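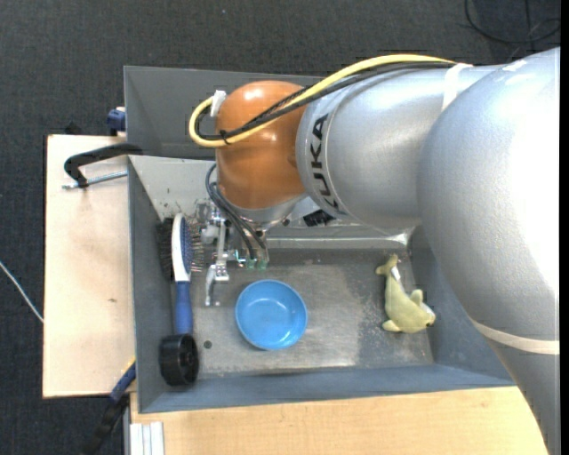 Why do growers keep returnable bins longer than the pool rules allow? Most of them keep the bins as a reserve for the harvest weeks, when they fear that the depot will have none left.

Figure 2. Grey rectangular bin on pale wooden surfaces.

4.2 Delayed returns in the two pools

We compared the return records of the Grestach pool, which serves mainly vegetable growers, and the smaller Cisitz pool, where fruit is more common. The Grestach records contain 2,162 loans and the Cisitz records contain 681. A loan was treated as delayed when the bin came back after the end of the agreed period, even if the member had asked for more time by telephone. Such requests were written down only at Grestach, so we could not use them in the comparison.

Of the Grestach loans, 617 were delayed. They were not spread evenly over the season. Delays began to grow in June and stayed high until the last potatoes were lifted. In the interviews, members described the same habit in different words: empty bins were put in a barn and forgotten, or they were lent to a neighbour outside the pool. Several members did not know that a fee existed.

The bins themselves are rarely a subject of dispute. Both pools accept any rigid rectangular bin (for the general shape, see Figure 2), and the colour has no meaning in the records. What members argue over is the deposit. At Cisitz it is paid once, on joining, and a late return therefore costs nothing in practice. At Grestach it is paid for each loan, but it has not been raised for many years and the older members consider it a kind of rent.

We return to the question of the deposit in Section 5.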